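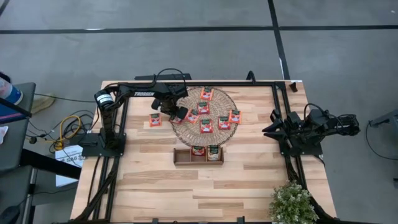 **What is Tanix launching?**

Tanix is opening an online storefront that brings its business books, office technology and home goods together on a single site, with one cart and one checkout.

**SKURNTON, 7/22/24** – Tanix today announced the opening of the Tanix Storefront, an online shop for small business owners and people who work from home. The store opens with 1204 items in three departments: Business, Technology and Everyday Living.

Until now, customers ordered Tanix titles through one site and equipment through another. Both older sites will stay open through the end of July and will then forward visitors to the new address. Existing account details and order histories will be carried over, and customers do not need to register again.

The Business department includes the full Mac Carthaigh series of workbooks on pricing, record keeping and client relations, sold in print and as downloads. Technology carries laptops, monitors, headsets and the Benditz line of desk accessories. Everyday Living covers kitchen, travel and storage goods.

Each item page shows the price, the delivery estimate and the return terms before an item is added to the cart. Products chosen by Tanix staff are marked "Recommended" – a label that suppliers cannot purchase. At opening, 248 items carry it.

Roughly 335 customers used a trial version of the store before the launch. Their comments led to a shorter checkout form, a saved list for repeat orders and a separate page for bulk purchases.

Orders placed through the Storefront ship from the company's Skurnton warehouse. Downloads are available as soon as payment clears. Unused goods may be returned under the same terms that applied on the earlier sites – including items bought there before the change.

Suppliers who wish to list products may apply through the Partners page. Applications for the fall catalog are now being accepted.

**About Tanix**

Tanix publishes business guides and sells office and home products online. The company is based in Skurnton.

**Media inquiries:** Tanix Press Office, Skurnton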